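Denby two-arm kit — FAQ

What do I get?
Two arms, two mounting bases, grippers, cables. Table and walls not included.

Is it for real kitchens?
No. Bench work, teaching, demos. Plating pastries is what most people try first.

Can I swap the fingers?
Yes. Long metal tines for baked goods, two screws each. Keep the black fingers on, the tines fit to those.

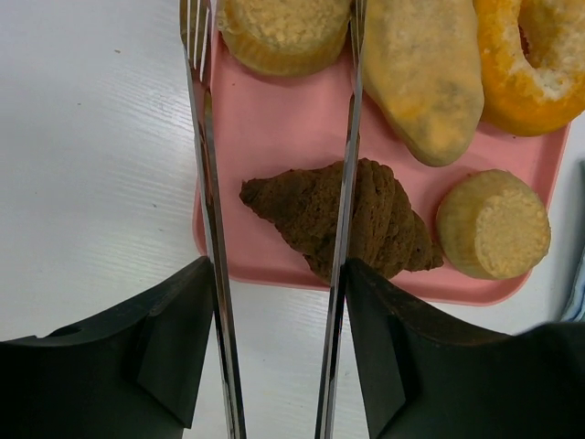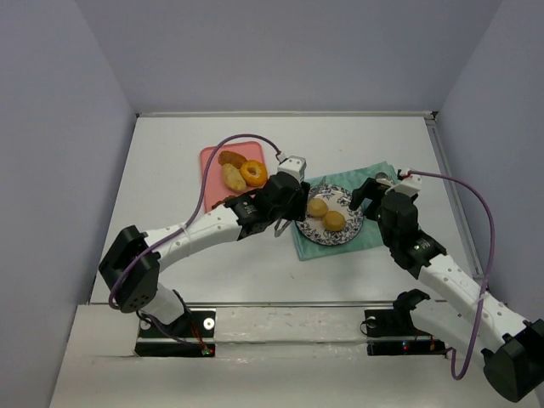
Nokuthula Coetzee
Product support, Baleo

Will it crush a muffin?
It can. Start with grip force at 10 and go up slowly. Buns are more forgiving then croissants.

Do both arms move at once?
Yes, but teach them one at a time. Saves grief.

How many moves can I store?
768 per arm. Older units 1,000 shared — see the sticker on the box.

Cables keep snagging?
Leave a big loop at the wrist. Dont tape it tight to the elbow.

How long do the servos last?
We've had sets go over 3,000 hours. Warranty is shorter, check your invoice.

Spares?
Order through Andreadis. Fingers ship same week, bases are slower until July.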